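4.2 Book filing with two hands

The second task in our comparison asks both arms to work on thin, flexible objects. Paperbacks were by far the most interesting items in the Plerasthorpe set: they bend, they slide on a glossy tabletop, and they offer very little edge to hold. We kept the arms and the table fixed and changed only the hand controller, running the Grabner position controller against the Rillier compliant controller over 134 trials each. Both were driven through the same Tekness interface at the same rate. The workspace includes a perforated file holder, partly filled, so that any new book has to share the space with its neighbors. 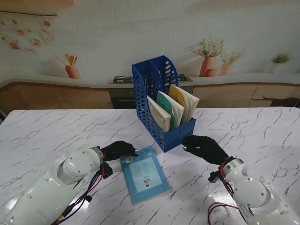 Figure 4. Workspace for the book-filing task, with a blue paperback between the two gloved hands and the file holder behind it.

Getting hold of a flat book is where the two controllers part ways, and we were delighted by how clear the difference was. Under position control, the fingertips have to meet the cover edge at very nearly the planned height. If they come in low they press into the table, and the motor current climbs until the safety stop trips. The compliant controller lets the fingers settle against the surface and then slide under the cover – a small motion, but one that changes the whole task. Safety stops fell from 15 to 13 once we lowered the approach speed for both controllers, so speed alone explains little of the gap.

The holder raises a different set of problems. Books inside it lean, and the lean changes each time one of them is touched.

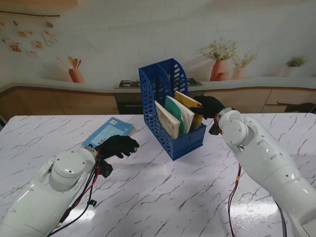 We therefore scored the reach to the holder separately from the pickup. A reach counted as good if the hand met the top edge of the target book without pushing the holder out of place. Severino Vidal labeled all 2,224 contact events by hand, and his labels let us separate light brushes from real grasps, something the current readings alone could not do. Brushes were common under both controllers. Under compliant control they usually ended in a usable grasp, while under position control the hand more often had to back off and try again – a slow process with two arms sharing one plan.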